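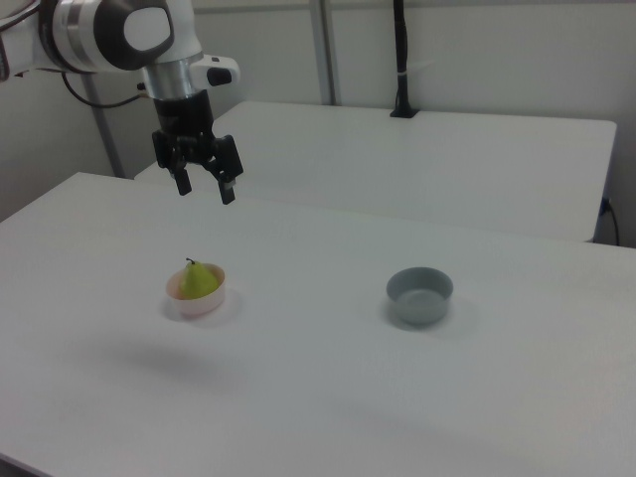

Fruit first: a pear in the pink bowl.

Careers > Race Operations > Trackside and Season Roles

Paddock Assistant and Trainee Lap Scorer, Wornelitz Motocross Park

We're looking for two people to join our race operations crew for the coming season, starting in February. If you grew up hanging over a fence watching the first turn, or you've only just discovered how good a muddy 125 race can be, we'd love to hear from you!

Wornelitz runs 14 race days a year, from the opening club rounds to the big two-day Edet Cup at the end of summer. The track is 1669 meters long with a sand section at the back that has humbled plenty of fast riders, and last year 270 people raced here across the youth, amateur and vet classes.

The paddock assistant works with Consuelo Varela. You'll get vans and trailers parked in the right rows, check riders in, hand out transponders and get each class to the gate on time. It's loud, busy and a lot of fun, and you'll know most of the families by name before the season is half over.

The trainee lap scorer sits in the tower with Uchenna Ezeani, who has run our timing for years and loves teaching it. You'll learn the Stakico timing software, keep a hand-written lap chart as backup (yes, still on paper – it has saved us more than once) and help post results between motos. You need to be able to concentrate through a full gate of riders lapping each other in the rain.

You don't need to race or own a bike. You do need to be 18 or older, comfortable outdoors in all weather and happy with early starts – gates open at 6 a.m. A driver's license is required for the paddock job, as you'll be using the pickup.

Both roles are paid by the day, with lunch, rain gear and a season pass for one guest included. There's free camping on site for two-day meetings. We'll also pay for your first aid course and your flag marshal training, so you can try other jobs around the track later on.

To apply, send a short note to Salamatu Onyeka at the race office. Tell her which role you want, which race days you can't make and a little about yourself. A résumé is welcome but a few honest paragraphs are fine. We'll invite people out for a practice day so you can see the place with bikes on it.

Race office, Wornelitz Motocross Park, Gate 61 | Contact us | © Wornelitz Motocross Park | Back to top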